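13/02/2023

# Repair Belongs in the Purchase Price

The Mustden Institute for Household Economy has for some years taken the position that consumers are entitled to clear information about the goods they buy. That position has been applied mainly to food, to textiles and to energy use. It should now be applied to repair. A household that buys a kettle, a vacuum cleaner or a desk lamp is told its color, its weight and its wattage. It is almost never told how long spare parts will be sold, what they will cost, or whether the casing can be opened with an ordinary screwdriver.

This omission has a price, and the price is paid by the wrong party. When a small appliance fails in its third year, the owner faces a choice that was settled long before, at the design stage. If the motor housing is glued, no local shop will touch it. If the part is sold only as a complete assembly, the repair will cost more than a replacement. The owner then buys again and the municipality collects what is left. The manufacturer bears neither cost and has little cause to change the glue.

Last May the Institute asked households in Brekescombe and the surrounding district to report on the last small appliance they had discarded. We received 2154 replies. The survey was not designed to produce national estimates, and we make no claim of that kind. It was designed to find out what people did before throwing something away, and on that point the replies were plain. A great many respondents wrote that they had looked for a part and given up. Others wrote that they had found one, paid for it, and discovered that it fitted an earlier version of the same model. Several had kept the broken appliance in a cupboard for years in the hope that someone would know what to do with it.

It is sometimes argued that consumers have lost interest in repair and that any policy in its favor is nostalgia. The replies do not support this. People who had written to a supplier, waited and written again can't fairly be called indifferent. They had met an obstacle and stopped, as most of us would over a toaster.

A second argument deserves more attention. Manufacturers point out that sealed casings can be safer and better protected against damp, and that stocking parts for discontinued models ties up money and floor space. Both statements are true. There are products for which a sealed casing is the right decision, and electric toothbrushes may well be among them. But an argument that applies to some products has been allowed to excuse nearly all of them. A floor lamp has no need to be waterproof. Where a maker believes that sealing is necessary, it should say so on the box, and the buyer can weigh the claim.

The experience of Besson, a maker of fans and small heaters, is instructive. In 2000 the firm reduced its range to 22 models and drew up a common list of screws, switches and cords for all of them. Its parts catalog became short enough to print on a folded sheet. The repair shops in our district still keep that sheet behind the counter, and the heaters still come in and go out again. The firm's prices rose a little and its sales in the district held.

Fesero, a retailer with a larger range and thinner margins, took a different course. It began to show the price of the most commonly needed part beside the price of the appliance itself. No design was changed and no supplier was asked to do anything. Store managers nevertheless told us that customers had begun to ask questions at the point of sale, and that some chose the dearer of two models when the cheaper one had no parts listed at all. We regard this as the most encouraging evidence available to us, modest as it is. 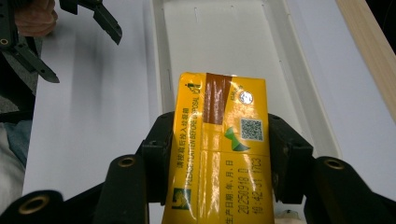

The Institute therefore recommends 2 measures. The first is a parts statement, to be given at the point of sale, showing the number of years for which parts will be supplied and the current price of those most likely to fail. The statement should be brief and printed in type that an older reader can manage. It should not be placed only on a website, where it may be altered or removed after the purchase has been made.

The second is a fixed identification mark for each version of a model. Much of the frustration recorded in our survey arose from small changes made during a production run – a different clip, a shorter cord – with no change to the name on the casing. A repair shop can't order with confidence under those conditions, and many no longer try. A version number costs almost nothing to mold or print. Its absence is a habit of the trade and could be ended within a single product cycle.

We do not recommend a general ban on glued casings, and we do not favor a compulsory minimum life for every class of goods. Rules of that kind are slow to write and easily avoided, and they tend to favor large firms with legal departments. Information is a lighter instrument. It leaves the buyer free to choose the cheap lamp that will last two winters, which is sometimes a sensible choice, provided that the two winters are stated.

There remains the matter of the shops themselves. Brekescombe has lost most of its repair counters within a generation, and those still open depend on people close to retirement. Better information will bring them some work but will not train their successors. The Institute intends to take up the question of apprenticeships in a separate paper, and would welcome letters from shop owners who have tried to take on a learner, whether or not the arrangement lasted.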